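Waxing a bowstring at the kitchen table, and other small jobs before the indoor season

I moved into an apartment in October and lost my garage, so all my bow maintenance now happens between the toaster and the fruit bowl. It works better than I expected! You need less space than you think, and most of what I use was already in a drawer. These are the things I do before indoor league starts up, in no particular order.

Start with the string. Run your fingers along it, and if it feels fuzzy or dry, wax it. I rub the wax on lightly, then work it in with a scrap of leather (an old watch strap, in my case) until it warms up under my thumb. Go easy near the servings, those wrapped parts at the center and the ends. Wax that gets under there collects grit, and you'll be picking at it with a toothpick all evening. Ask me how I know.

Wipe off what's left with a paper towel. If you can see lumps, you've used too much. My first few tries looked like I'd frosted a cake.

Next, fletching. I shoot a Kudo recurve and I lose vanes constantly, mostly by shooting too low and sending the arrow through the bottom of the target. To strip the old ones I use a dull butter knife held nearly flat against the shaft — never a sharp blade on carbon, please — and then clean off the leftover glue with rubbing alcohol on a cotton pad. Let the shaft dry all the way before you glue anything. I put mine in a tall drinking glass, nock end up, and go make coffee.

A very thin line of glue is plenty. Hold the clamp down for 40 seconds, then leave it alone for a good while longer before turning to the next vane. I used to rush this part, and I used to find vanes on the range floor.

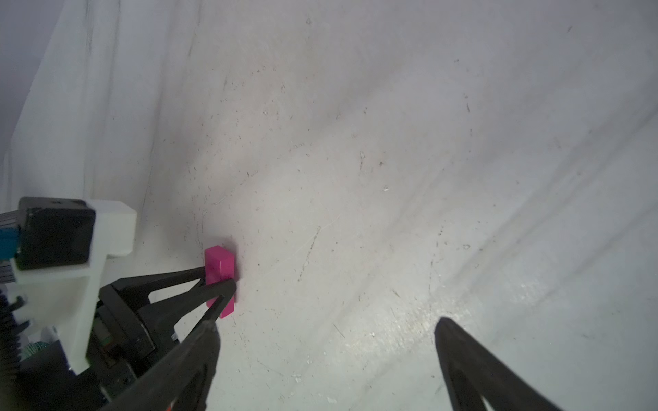 Tetsuya Amano wrote in after I first posted the fletching bit to say that I'd skipped a step. He wipes the base of each new vane with alcohol too, because they come out of the bag with a slick film on them, and he hasn't had one peel since he started. I've tried it on 2 sets now and I'm sold. He also keeps his glue in the fridge in a sealed jar, well away from the butter.

While you've got the arrows out, check them. Flex each carbon shaft gently, away from your face, turn it a little and flex it again. If you hear a crackle or feel a splinter, that arrow is done. Don't put it back in the quiver "just for practice." I snap mine in half inside a thick trash bag so I'm not tempted.

Loose points are an easy one. If yours are set with hot melt, warm the tip of the point (the metal, never the shaft!) in a mug of hot water and it should twist free with pliers. Dry everything, add a bit of fresh hot melt, push it back in with a slow turn, and wipe away the extra before it sets.

For the target, I've got a foam block from Odia that lives on the balcony. When the middle got soft I flipped it around and moved the paper face off to one corner. That bought me months. Keep it off wet concrete, too. Mine sits on an old boot tray.

Sticky arrows? Rub a little plain bar soap on the front third of the shaft. They pull out so much easier, and soap wipes off with a damp cloth.

Finger tabs get stiff if you leave them in a hot car. I hang mine on a cup hook inside the closet door, next to the stringer and the arm guard, and that's where I look when I can't find my keys, too.

Last thing is the limbs. Soft cloth, barely damp, then dry them and look along the edges under a bright lamp for any cracks or lifting. If you find something, don't string the bow. Take it to a shop and let them have a look first. Next time I'll get into nocking points and dental floss, which I have many opinions about.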